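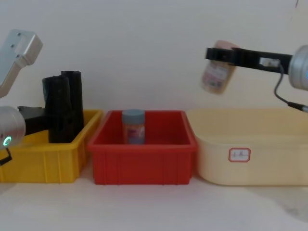
色つきの収納ケースで物を分ける方法は、置き場所が決まらないものが増えてきた三月に始めた。それまでは棚の下に同じ色の箱を並べ、紙に書いた品名だけで区別していたが、紙がはがれると中身がわからなくなり、結局どの箱も開けて確かめることになっていた。今は左から黄、赤、クリーム色の順に台の上に並べている。赤いケースの左奥に立ててあるのは、青みがかった灰色のねじ蓋がついた円筒形の容器で、ケースの縁より上に蓋とラベルの上のほうが出るため、正面からでも何が入っているか見当がつく。クリーム色のケースの前面には、赤い枠の小さなラベルシールを貼った。

このページは、整理に使っているケースと、並べ方について書いた記録である。更新日は2021年4月8日。場所はルメルヴィル(Rumelville)の作業室で、普段は部品や消耗品、梱包に使う袋の類を置いている。

ケースの形について
黄色と赤は、口の広い長方形のケースで、側面に縦のリブが入っている。縁に厚みがあるので指をかけやすい。クリーム色のものは前の二つより幅があり、角が丸い。同じ形でそろえたほうが見た目は整うが、入れる物の大きさがそろっていない以上、一つくらいは広いものがあったほうが使いやすい。

以前はピンデオ(Pindeo)の蓋つきの箱を使っていた。積み重ねるには向いている。ただ、一日に何度も出し入れする物を入れると、蓋を外して脇に置く場所が要る。台の上で使うケースは蓋なしにして、ピンデオの箱は季節の物をしまう棚の上段に回した。

色の決め方
黄色は柔らかい物、赤は瓶や缶のように自立する物、クリーム色はどちらにも入らない物。決まりはこれだけで、細かい分類表は作っていない。初めは九つの区分を考え、品名の一覧も作ったが、覚えられずに一週間でやめた。一覧には102の品目があり、そのうち毎週使うものは少なかった。使わないものまで台の上に場所を取ることはないので、残りは奥の棚に移し、番号札をつけた。札は132番まで印刷してある。

柔らかい物は寝かせて入れると重なって、下の物が見えなくなる。畳んだものは立てて入れる。少しくらい形が崩れていても、上の端がケースの縁から出ていれば取り出すときに困らない。

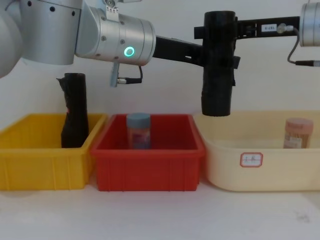 迷うのは、柔らかいが中に硬い物が入っている場合である。袋に入れた工具がそうで、黄色に入れる人と赤に入れる人がいた。ソン・マイ(Sơn Mai)さんに相談したところ、外から触って形がわかるなら赤、わからなければ黄色でよいのではないかと言われ、今はそうしている。ときどき間違っているが、二つのケースは隣どうしなので、探す手間はたいしてかからない。

台と壁
台は天板の白いものを使っている。ケースの色がはっきり見えるのはよいが、細かいごみも目立つので、片づけの最後に一度拭く。壁も白に近い色で、何も貼っていない。分類の表を掲示する案もあったが、色の決まりが三つだけなら要らないということになり、貼るのはやめた。

ケースを壁に押しつけて並べると、奥の物を取るときに手の甲が壁に当たる。少し手前に出しておくほうがよい。並べる間隔もあまり空けないようにした。間を空けると、そこに行き先の決まらない物を置いてしまう。

ラベルのこと
ラベルはトリネン(Trinen)の手書き用で、品番の末尾が934のもの。水性のペンで書くと字がかすれてくるので、次に書き直すときは油性にする。色で分けているのに文字も要るのかと聞かれたことがある。クリーム色のケースは「その他」の扱いなので、どうしても中身が変わりやすい。貼る場所は前面と決めた。上の縁に近いと、出し入れのたびに指が当たって角からめくれる。

入れる量
縁から上に出てもかまわないが、横にはみ出す状態にはしない。赤のケースに容器を入れるときは奥から立てる。手前から詰めると奥が空いたまま残り、倒れやすくなる。黄色のほうは順番を決めていない。

一日の終わりに、クリーム色のケースだけは中身を見直す。三日続けて使わなかった物は奥の棚へ移す。ウパダヤ(Upadhyay)の店で買った小さい仕切り板も試したが、ケースの角の丸みに合わず、隙間から細い物が落ちてしまうので外した。板は引き出しのほうで使っている。

次に直すところ
奥の棚の番号札は、まだ半分ほどしかつけていない。棚の下段は暗く、札の字が読みにくいので、少し大きい字で刷り直す予定である。台の上の三つは、当分このままの順番で使う。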